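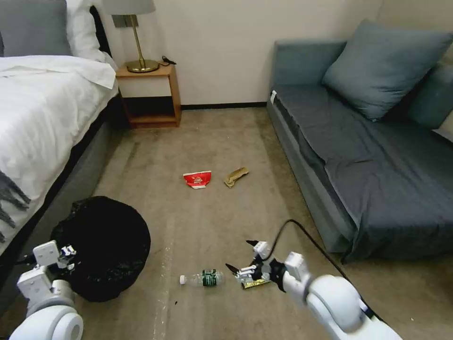
Shengli Han asked whether the minutes of the last meeting could be changed to show that the Utodar quote was for linen hire only and did not cover towels. Agreed. With that change the minutes were accepted.

Drusetti Guest House Owners' Group
Minutes, September meeting
Posted in September by the secretary

Meeting opened at 6.30 pm in the breakfast room at Sombatkul Lodge. Apologies were taken as read.

1. Linen hire
Utodar has offered a shared contract for all member houses. The minimum order is 200 sheet sets a month across the group, with one delivery and one pick-up a week. Members with their own laundries said they would not join before summer. The others are in favour but want the notice period cut from three months to one.
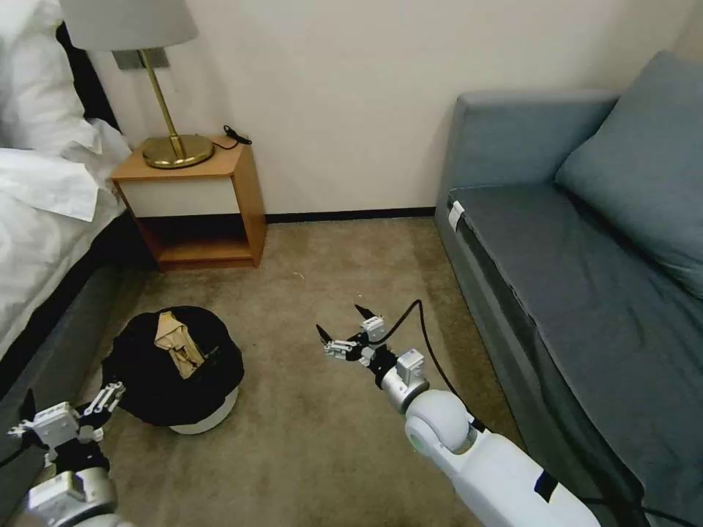

The price would stay fixed for the first year. Sets returned with stains would be charged at the replacement rate, and several members thought that rate was too high. The secretary will ask for it in writing, along with the rules for lost pillowcases.

2. Parking on the foreshore
Council has replied to our letter. The 40 angle spaces beside the jetty will stay free after 5 pm, but overnight parking is still not allowed. Guests have been fined. Members are asked to put the hours in their booking emails. A second letter will ask for permits for houses with no driveway. 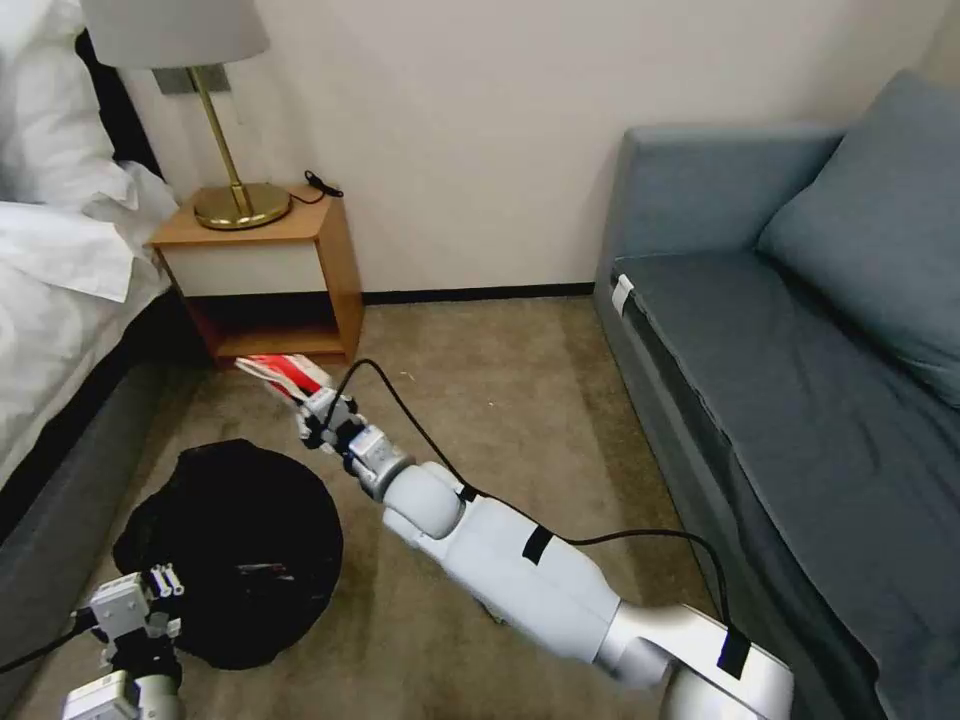 3. Visitor map
The new map is ready for the printer. Nearly 2,000 copies of the old one were handed out last season and the box at the ferry terminal ran out twice. Two houses are still listed under their former names. Corrections to the secretary by the end of the month. The walking track to the lighthouse will be shown as a dotted line until the repairs are finished.
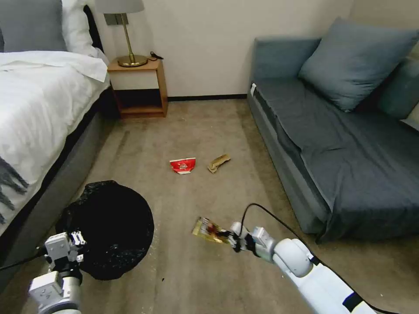

4. Booking software
Workgate wants to move us to its new calendar at $108 per house per year. Members had mixed views. The present one drops bookings when two people have it open. Moved that we take the free trial and decide at the next meeting. Carried, one against.

5. Other business
The street light outside the bakery is out again. Reported.

Meeting closed at 8.10 pm.

Contact the secretary | © Drusetti Guest House Owners' Group | Back to top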